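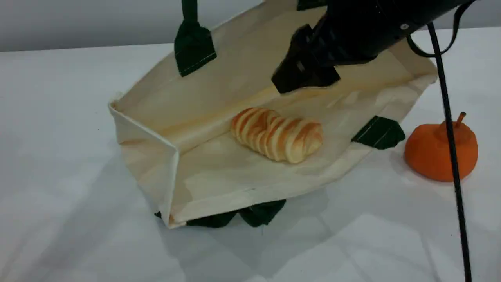
Gulyás opens its Kesura planning pack to any small shop thinking about a robot arm

Skekville, 22nd August

I've been promising this one to people at trade shows for far too long, so I'm very happy to say it's out. From today, Gulyás is giving away Kesura, the planning pack we use ourselves when a small food business asks us what a packing arm is going to cost. It's free, it comes as a spreadsheet with a short guide, and you don't have to be a customer of ours to have it.

I run the Gulyás workshop in Skekville. We supply and set up tabletop robot arms for bakeries, farm shops and gift firms, mostly the sort of place where the packing is done on one bench at the back and everyone takes a turn. The work we get asked about most is the gentle, fiddly kind: a pastry into a cloth bag, a soft roll into a box, something seasonal on the side for the autumn orders. It looks like the easiest job in the building. Then you try to write down what the arm needs to do it, and the list gets long very quickly!

Kesura is that list, with prices next to it.

What's in the pack

The spreadsheet has a page for the arm, a page for the gripper, a page for the bench and everything fixed to it, and a page for time. The time page is the one I'd send you to first. Buyers come to us having compared arms down to the last pound (I do the same with vans, so I can't be rude about it) and with a blank where the set-up hours should be. Someone has to teach the arm the job. Someone has to stand beside it while it gets the job wrong. If that someone is also your baker, you need to know what their morning costs you.

The gripper page lets you put in each thing you want picked up, one line at a time. A ridged pastry gets its own line. So does a plain loaf, and so does the bag if you're hoping the arm will hold the bag as well. You mark each one for how firm it is, how much its shape changes from one to the next, and whether a mark on the surface would stop you selling it. The sheet then tells you whether you should be pricing one set of fingers or more. It won't choose a make for you, and I've kept our own prices off it.

The bench page covers the dull things that I've seen hold up a whole project. Table height. Where the cable runs, and whether it crosses the place you'll be putting product down. Lighting. A spare socket. Something to wipe the table with that won't upset the arm. There's a line for clearing space too, and I'd like you to fill it in properly, please, even if you think you've got plenty of room.

Bags get a section to themselves

We added this in July after a long run of enquiries about canvas totes, which have more or less taken over from paper in the gift trade. A box stays where you put it. A tote slumps, and folds in at the corners, and the handles go wherever they fancy. Lay it on its side with the mouth open and you've got a decent tray to place things into, but then a handle needs keeping out of the way, and somebody or something has to open the next bag.
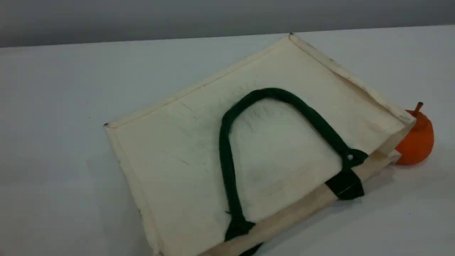
So the section asks how your bags arrive, how they're opened, what the handles are made of and how they're joined on. It asks whether you want the bag lying down or standing up while it's filled. You may find a simple frame to hold the bag does more for you than a cleverer gripper, and a frame is a good deal cheaper. We've sold frames to people who came in for a second arm. My accountant has views on this, but they're still customers, so I'm calling it a success.

I'd also ask you to try the job by hand before you fill in this part. Take 100 of your own bags, the real ones from the real supplier, and pack them at the bench where the arm would go. Write down every time you have to stop and fix something. A handle trapped under the cloth counts. So does a bag that won't lie flat. Those stops are what you'll be paying to solve, and they belong in the budget from the start.

How we set the money side

The sheet spreads everything over 24 months. We tried a longer stretch and it made every purchase look marvellous, which made me suspicious. Products change, bag suppliers change, and a small shop's idea of a Christmas range can change over a weekend.

There is also a line called "later", and it starts with £3,000 already in it. You can change the figure, and you can delete it if you're braver than I am. It's there for replacement fingers, an extra visit, a new table, a sensor you decided against the first time round. If you get to the end and haven't touched it, lovely, it's yours.

The last column compares the total with carrying on as you are. Put in the real hours, including the tidying up. Sometimes this column comes out in favour of changing nothing, and I've had it do that in front of a customer in Lalport who'd driven over with a deposit ready. We had a cup of tea and talked about shelving. I'd sooner have that conversation before the arm is bolted down.

Trying before you order

Alongside the pack we're opening two benches for trial bookings, one at our workshop in Skekville and one at our smaller unit in Lalport. A booking gets you the bench, an arm, a few grippers and one of us to set it going. Bring your own goods and your own bags. Stand-ins are fine for working out reach and position, and we use plenty of them, but a toy cake and a real one don't squash alike, so please bring the real thing for any decision about fingers.

We'll go through your Kesura sheet with you at the end and fill in whatever gaps we can. You take the sheet home. You're welcome to carry it straight to one of our competitors and ask them to beat it, and some of you will, and that's all right.

Trial bookings are charged, and the fee comes off your bill if you order from us. The pack stays free either way.

A few things it doesn't do

It doesn't do safety checks for you. There's a page that reminds you to budget for one and tells you what to have ready, but the assessment has to be done on your own site by someone qualified to do it.

It doesn't cover big lines with conveyors. If you're packing at that scale you'll need more than my spreadsheet, although the gripper page might still be of use.

It doesn't know anything about grants or tax either. I did start a page on those and it was out of date before I'd finished typing, so there's a blank box for your bookkeeper.

Getting hold of it

Ask for Kesura at the counter in Skekville or Lalport, or use the enquiry form on the Gulyás website and tick the planning pack box. The spreadsheet opens in any of the usual programs. The guide prints nicely in black and white (I checked, our colour printer has been poorly all summer).

If you fill it in and find a cost we've missed, do write and tell us. The cable line came from a customer, and so did the one about table height, and I'd be delighted to add yours to the next version.

About Gulyás

Gulyás supplies, fits and looks after small robot arms for food and gift packing, with workshops in Skekville and Lalport. Press enquiries and requests to visit either bench can be sent through the same form on our website, marked "press".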